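# Part-Time Toy Mender, Prindholm Repair Counter

Posted 13 Nov 2024
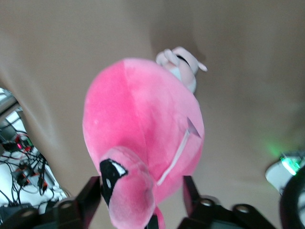
*Pink plush flamingo, head down.*

The Prindholm counter mends soft toys for people who could easily buy new ones and would sooner die. We need one more pair of hands before the December rush, when every grandparent in Somolden remembers a bear in the attic.

The job is 16 hours a week, split over 2 afternoons and a morning. You will close seams, replace stuffing and match thread to fur that stopped being its original color years ago. You will also answer the phone, mostly to say that no, it isn't ready.

You should be able to sew a ladder stitch that doesn't show. A driver's license helps, as we collect from our Lidholm drop-off. Experience with children is welcome, though the adults cry more.

Pay is hourly and modest. The tea is free and tastes like it.

To apply, mend something small and bring it to the counter at 755 Kashyap Street with a page about yourself. Please quote job 2381. Glue will be noticed.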